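Teaching the Arm to Set the Table: Practice Runs for Club

Our club arm is named Zorix, and this year's challenge is putting play food on a plate. I've run this station since December and I still love it! These are the steps I give new drivers.

Step 1: Set up the table

Put the plate down flat and leave it empty. Start with the orange slice close to the rim (a short trip is plenty for a first try), and keep the other pieces nearby.

Step 2: Line up with the fingers open

Open the gripper wide before you come down, then creep in with the slice between the tips. Go slow. I run ours at 12 percent speed and new drivers at 8.

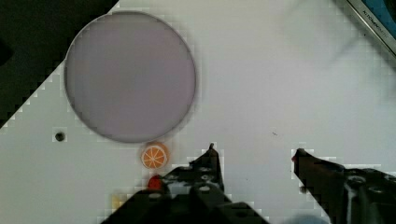

Step 3: Close, lift, drop

Close until the slice stops sliding, lift straight up, and move over the plate before you let go. If you miss, back off and turn the wrist 90 degrees – that fixes most of my bad grabs. Save every run, even the ugly ones, in the Jedberg folder.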